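HOUSEKEEPING PRACTICE – UNIT 2, session 11
Guest bedroom: clearing and making up
Notes, E. Aguirre. Bring these to the practical on March 2, 2018

Left over from last time: Penum checklist, back page. Most of you skipped the closet line. Don't.

Order of work
Clothes first, then bedding, then surfaces. Floor last.
Curtains open before you start, you need the light.
Anything a guest left out gets folded and put on the chair. Never in a drawer. Socks in pairs if you can find both, if not leave the single one on top where it will be seen.
Shake nothing over the bed.

Stripping
Quilt off toward the foot, folded in thirds. Keep it off the floor.
Look at both sides of the quilt for marks. A crease and a stain can look teh same from the door, so go up close and run a hand over it. Stain – write it in the book, room number and which corner. Crease – smooth it out and carry on.
Sheet: loosen all four corners before you pull. Check the mattress pad underneath.

Patterned quilts
Ovidiu Grecu's point from the Tellholm visit – big patterns hide small things. Hairpins, earrings, a dark sock is easy, a pale one isn't. Go over the whole top with a flat hand before folding.
Also: find which way the stitching runs, and line that up with the side of the mattress when you put it back. Straighter than going by the pattern.
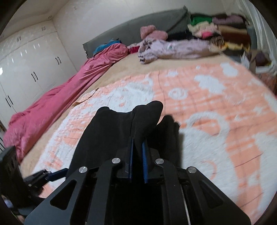

Fig. 1. Small black fabric item at the bed, patterned quilt, beige sheet showing toward the head.

Making up
Bottom sheet tight, head end first. Then top sheet, quilt, pillows.
Same drop on both sides, check from the foot of the bed.

For next week
Read the Myklebust handout, laundry sorting only. Write up one bedroom at home, in order, half a page. Hand it in at the start of class, names on please, I had two without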